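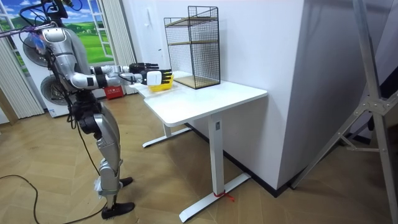 A white desk with rounded corners, and a wire mesh rack with two light wooden boards to use the space above it.

There is a particular pleasure in a desk with almost nothing on it, and I say this as someone who spent most of last November working around a heap of catalogs, seed packets and cold tea. When we moved into the smaller flat in Haltley I promised myself things would be different, and for 21 days they were. Then the mail started piling up again.

What saved me, in the end, was going upward. A tall rack at the back of the desk takes up a strip you hardly ever reach anyway, and it leaves the whole front edge free for your elbows. Metal grid is lovely for this - you can hang a hook anywhere, and the wall still shows through, so a small room doesn't feel crowded. Wooden boards keep pens from dropping through the holes and warm the thing up a bit.

I keep the heavy books on the base and the pretty things higher up, and I allow myself 3 small containers, no more. Every Friday I give it 30 minutes with a cloth and the radio on (it rarely takes that long, but I do like the radio). My red string lives in one of them, next to the good scissors.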